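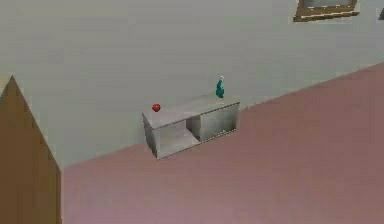

# Home Visit Safety Check, Drovwood Branch

Zekari Home Care, checked 7/27/19. One copy stays in the client's folder, one goes to the office, and one usually turns up in somebody's car in the fall.

Mark each line OK, FIX or N/A. "Sort of" is not a mark, though it has been tried.

## Getting in

- [x] **House number readable from the street.** OK. It reads 82 if you know it's 82.
- [x] **Key safe works, code changed since May.** OK. The old code was the house number.
- [ ] **Porch light.** FIX. Bulb is fine, switch is behind the freezer.
- [x] **Front steps and handrail.** OK. Rail holds when leaned on by a full-size inspector.

## Moving around

- [x] **Walker fits through every door the client uses.** OK, bathroom included, with a little swearing.
- [ ] **Throw rugs removed or taped down.** FIX. Two were removed after the last visit. Three are here now.
- [x] **Clear path from bed to bathroom at night.** OK.
- [ ] **Night light in hallway.** FIX. Present, shaped like a lighthouse, not plugged in.

## Medicines

- [x] **Current list on the refrigerator.** OK. Matches the pharmacy printout.
- [ ] **Expired items gone.** FIX. Found one bottle of cough syrup older than this branch. Client says it's the good kind. Ask the nurse to bring it up again.
- [x] **Pill organizer filled by the nurse, right days in right slots.** OK.
- [x] **Sharps container less than three-quarters full.** OK.

## Equipment

- [x] **Moser bed rails lock on both sides.** OK. Left one needs a firm hand and should be looked at next service.
- [x] **Hoist label readable, client under the limit.** OK. Label says 400 lb.
- [ ] **Saltix wipes in stock.** FIX. The stock sheet says 900. The closet says one open pack. I believe the closet.
- [ ] **Backup battery for the oxygen unit charged.** FIX TODAY. Charger was plugged into a power strip that was plugged into nothing. Plugged in before I left; office to call this evening and confirm it's full.

## Fire and phone

- [x] **Smoke alarm tested.** OK. Tested loudly. Apologies to the dog.
- [ ] **No-smoking sign near oxygen.** FIX. It's in the drawer with the takeout menus.
- [x] **Emergency numbers by the phone.** OK. The on-call line is extension 358, and it was answered on the third ring.

## Before the next visit

1. Battery confirmed by phone, time written here: ________
2. Rugs. Again.
3. Stock sheet corrected by whoever filled it in.
4. Sign on the door, lighthouse in the outlet.

Recheck in two weeks. Bring a spare porch bulb anyway.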